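Workspace & Furniture > Small rooms, big opinions
Thread: Pulling the shared room together before Friday

turkis_148
We get the big room to ourselves until Friday, and I've been handed the furnishing of it, presumably as a punishment. What I have to work with: corrugated ceiling panels, a long hanging light, dark slatted shelves down one side, and one very large, very plain white wall. My instinct is to leave the wall alone. Everyone I've mentioned this to has looked at me with pity. 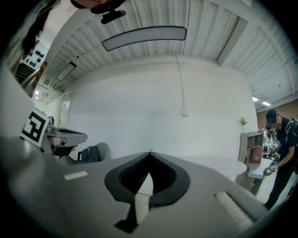

Replies (9)

betancur
Leave the wall. Spend the money on hooks. Wherever there's a chair, there's a backpack on it by 9, and then you don't have a chair, you have a very expensive hook.

arkix
Disagree with both of you. A blank wall plus a ribbed ceiling is a parking garage with better lighting. Hang something. A rug would do, if you can stand to explain it to people.

turkis_148
I can't. Moving on to the small stuff, then. I like the little white cabinet with the round knob. The drawer is light wood inside, much nicer than the outside lets on, and the white ribbed thing next to it is either a basket or a stool depending on who's tired. My plan is to keep both near the big curved white piece and put the cables in the drawer – all of them, forever.
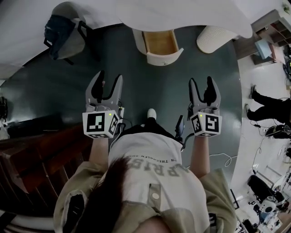 Yurani Usuga
Cables in a drawer come out as one cable. Two drawers minimum, chargers in one and everything else in the other, and label them before anyone has a chance to help.

turkis_148
I have one drawer and no label maker.

hornano
Masking tape. Also, if it might be a basket, don't let people sit on it. I lost a good one that way in November.

arkix
Still think you should hang the rug.

betancur
He's going to hang the rug, isn't he.

turkis_148
Pricing rugs now. I hate this forum.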